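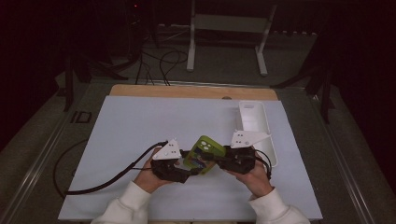
Craft Room & Home Office > Desks, Surfaces, Storage

Topic: What do you put on top of a wooden table you work at every day?

posted 22 Aug 2021 by plainsawn_pat

We've got one big wooden table and it does everything. Bills, sewing repairs, gluing things, lunch. I've been laying a pale blue-white board flat on it when I work and it's been great for seeing small parts, but I keep going back and forth on whether it's worth leaving out all the time. Right now it lives there with a long white plastic bin toward the back right for bits and pieces, and that's the whole setup. What does everybody else do? Bare wood? Mat? Board? And where do you put your bin if you have one?

tidybutnotreally wrote:

Board, all day long. I had bare wood for years and I have the scratches to prove it. Light color is the way to go too, I dropped a tiny black screw on our walnut table in March and I'm pretty sure it's still in the rug somewhere. My only gripe is that mine slides when I lean on it.

Urnero_Mom wrote:

I'm going to be the grump and say bare wood! It's a table, it's supposed to get marked up. Ours came out of my aunt's place in Poritthorpe with burn rings and a gouge already in it and I love every one of them. A board on top makes it feel like an office. (I do put newspaper down for glue, I'm not a monster.)

tidybutnotreally wrote:

Newspaper is just a board with extra steps.

Urnero_Mom wrote:

Newspaper goes in the recycling when I'm done and I get my table back. Your board has been out since spring, you said so yourself in the other thread.

gluegun903 wrote:

Can we talk about the bin, because I think that's the more interesting part? I've got the same kind of long narrow white one and I stand it front to back, short end toward me. Takes up hardly any width and I can reach all the way down it. Sideways it turned into a wall between me and everything else. Mine has a little slot in the far end and I hook a label through it, works fine.

The trouble is that an open bin collects junk. I emptied mine last month and found batteries, two thimbles and a parking stub from Cidmont. So now I have a rule that it gets emptied before supper. I keep the rule maybe half the time.

plainsawn_pat wrote:

Front to back is how I have mine too, glad to hear I'm not alone. My husband turns it sideways every single time he walks by.

On the sliding — tidybutnotreally, have you tried shelf liner? The rubbery kind, cut a couple inches smaller than the board so you don't see it. Mine doesn't budge now.

tidybutnotreally wrote:

Ooh, no, I'll try that. I had little felt dots on it, which in hindsight made it worse.

shehu_street wrote:

Careful with rubbery liner on a finished table. I left some under a lamp on our Shehu sideboard and it bonded with the varnish. Took me a whole afternoon and a plastic scraper, and there's still a waffle pattern if the light hits it right. Plain cotton is slower to grip but it comes up clean. Or get a heavier board.

plainsawn_pat wrote:

Well, now I'm going to go lift mine up and look.

gluegun903 wrote:

I've had liner under mine for over 2000 days (yes I worked it out, slow evening) and no marks. Might depend on the finish? Ours is just oiled.

shehu_street wrote:

Could be. Ours is old varnish and it's soft. I still wouldn't risk it on a table I liked.

plainsawn_pat wrote:

Checked. No waffle, but there's a paler rectangle where the board's been, and the rest of the table has gone darker around it. So I guess the board stays out now whether I like it or not — unless somebody knows how to even that up?

Urnero_Mom wrote:

Take the board off and put the table in the sun for a summer. And then leave it off!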